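Cahier d'atelier, mardi, 9 h 15

Reprise du casque de saut, celui du lot Le Goff. J'ai pesé la coque nue et noté le résultat sur la fiche. La peinture est très fine sur le sommet, et je préfère ne pas la toucher avant que Sylvain Royer ait vu les traces sous le rebord. Je lui ai laissé un mot.

La jugulaire n'est pas d'origine, j'en suis presque sûr. La couture est à la machine, avec un fil trop brillant pour l'époque. Je l'ai démontée et rangée dans le sachet 19. Ne pas jeter, s'il vous plaît, même si elle est laide.

Pour le registre de dotation du bataillon : j'ai fini de recopier les sauts d'entraînement. La première colonne donne 3 294 et la deuxième 2 061. Le total écrit au crayon en bas de la page ne correspond à aucune des deux. Je pense que le fourrier a additionné deux fois la même semaine, mais je dois encore le vérifier avec le carnet Broson.

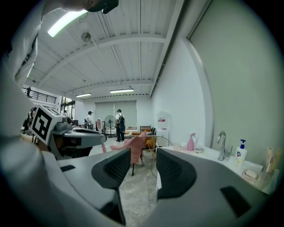 Est-ce qu'on peut dater la voilure avec le seul tampon du sac ?
Le tampon donne la date de contrôle du sac, et la voilure a pu être changée après. Il faut lire aussi la marque cousue près des suspentes, si elle est encore lisible.

11 h 40. Déplié la voilure sur la grande table, seulement sept fuseaux à la fois, parce que le tissu marque vite. Deux petites déchirures près du bord, déjà réparées anciennement, avec un point très régulier. Je ne les ouvre pas. Une tache brune aussi, que j'ai tamponnée à l'eau déminéralisée sans aucun effet. Je laisse comme ça.

Les bottes : le cuir de la gauche est plus sec que la droite. J'ai passé une couche mince de la cire Flerer sur la languette seulement, pour essai. À regarder demain matin avant de continuer, et surtout ne pas lacer.

La caisse Jamside est toujours fermée, la clé ne tourne pas. Demander à Sylvain s'il a le double.

À commander : papier de soie sans acide, coton écru, étiquettes à fil.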